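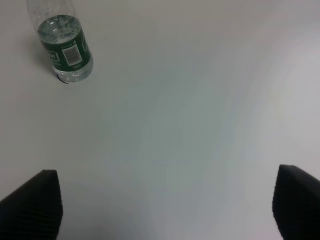

Section 7. Working with water near the arm

I wrote this part of the Markier bench guide after our second pouring season, and Jeptoo Rweyemamu has gone over it with a red pen, so blame us both. Read it before you run any liquid task, even if you've done a hundred dry pick-and-place runs. Water changes the rules!

7.1 Before you power up

1. Put on shoes that grip. Socks and sandals are out.
2. Find the stop button and press it once with the arm idle. Check that the Trellow panel shows the stop, then release it.
3. Use plain water only. No soda, no coffee, nothing sticky (we learned this in March and the cleanup was miserable).
4. Keep the bottle closed until you're ready to fill the cup, and do the filling yourself, away from the arm.
5. Set the speed limit to 80 mm per second for the first run. You can go up later if Anca Stoica or whoever has bench duty signs the sheet.

Note: The power strip goes on the wall hook, never on the table and never on the floor under it. I check this one every single time and you should too.
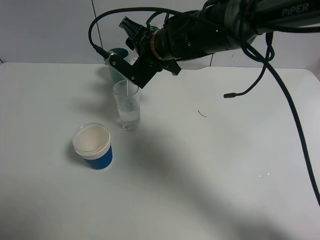 Cables are my pet subject, so bear with me. Most of the trouble I've had on a wet bench started with a wire and had very little to do with the robot's program. Follow every line from the arm to wherever it ends, with your finger if you have to, and ask what it would touch if the glass went over. A connector hanging loose just over the tabletop, like the one under the middle of the arm, is the kind of thing I want you to spot on that walk. Cap it and tie it up, or take the cable off completely. The loop over the wrist is different, it needs slack to move, so leave it enough room and don't strap it tight.

7.2 During the pour

1. Stand outside the taped line. One person watches the arm, and that person does nothing else. No phone, no typing.
2. Keep your hands out until the arm has stopped and the panel reads HOLD. Reaching in to nudge a glass is how you get pinched.
3. If water lands on the table, let the motion finish only if it's a few drops and they're clear of the cables. Anything more, hit stop.
4. Wipe up with the arm in HOLD, working from the cables outward.

CAUTION: Never wipe the gripper pads with the motors live. I don't care how quick you are. 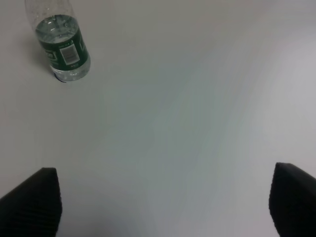
Drops count as a spill for the log, by the way. Write them down with the run number and the speed you were using, even when it feels silly. Jeptoo reads that log, and it's how we decided to keep the slow first run in the guide.

7.3 Between runs

1. Dry the table all the way to the edges.
2. Feel under the base plate with a paper towel.
3. Put the bottle back on its start mark, cap on.
4. Swap the towel. A soaked one just moves water from place to place.

Last revised 15 July 2021. For replacement pads and cable caps, see the Kariuki parts list in Section 9.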